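Pinow Tabletop Crumbs, release notes and data card

Maintained by Hyun-seo Kang. Labels reviewed by Si-woo Kong. Last edited December 12, 2025.

What it is

394 short clips of small messes on a white table top. Each clip is filed under one of 9 mess types (speckled, streaked, clumped and so on). The names sound more exact than they are. Two people sorting the same 100 clips disagreed often enough that I would not report a per-type score with a straight face. 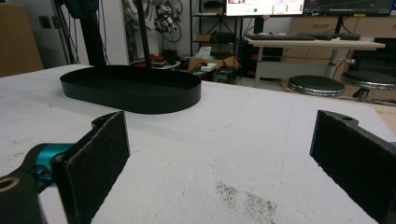

Speckled type: brownish-gray specks on the white top, black oval tray farther back.

The surface

The table top has a slightly rough texture and faint grayish scuffs. Please read that twice before training a "dirty or clean" classifier. A scuff is labeled clean, a speck is labeled dirty, and at low resolution I doubt anyone can tell them apart reliably. The June release claimed otherwise – that claim has been dropped.

Labels

mess_type: one of the 9 names in types.txt
extent: small, medium or large, judged by eye
tray: yes or no, whether a tray is in view

We do not record what the debris is made of. Earlier drafts guessed, and the guesses were poor.

Known problems

The Kuseo split has 5 clips with no extent label. White surfaces only, so expect little on wood or dark stone. "Large" in the Yoon split looks like "medium" everywhere else, and we have not fixed it.

Send corrections to Hyun-seo with the clip number.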